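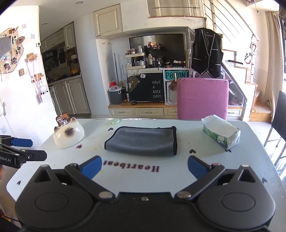 brollex_fan: Sorry, but I still think the folding line takes more than it gives. We had six people at the long table and now it's two plus a screen.

tumblelow
Depends on the shop! We put in a Drolis folder in July and I love it. It does the flat stuff, and we get the odd pieces with borders and bunched edges, the ones that need a person to look at them. My wrists feel ten years younger.

brollex_fan
And the other four?

tumblelow
Two went to mending, one drives, one retired. Nobody was let go at our place. I know that isn't true everywhere.

hemline19
Night shift at Zelenák here. Our best day by hand was 3216 pieces, and with the machine we hit 3816. Great, except the target moved up the next week. Ask who sets the number before you cheer.

tumblelow
Fair point, ours hasn't moved yet — I'll ask.

Pressroom Pat
What I like is teaching it! You guide a cloth through the fold by hand, nearly 100 times, and it starts picking up your habits. Mine folds left corner first, same as me. The new hires learn off it now.

brollex_fan
So you trained your replacement, Pat.

Pressroom Pat
I trained my helper, and I got a raise for it. Humevier pays extra for teaching hours. Worth asking for in writing.

hemline19
Ok, THAT I'd sign up for. Do they pay it on nights too?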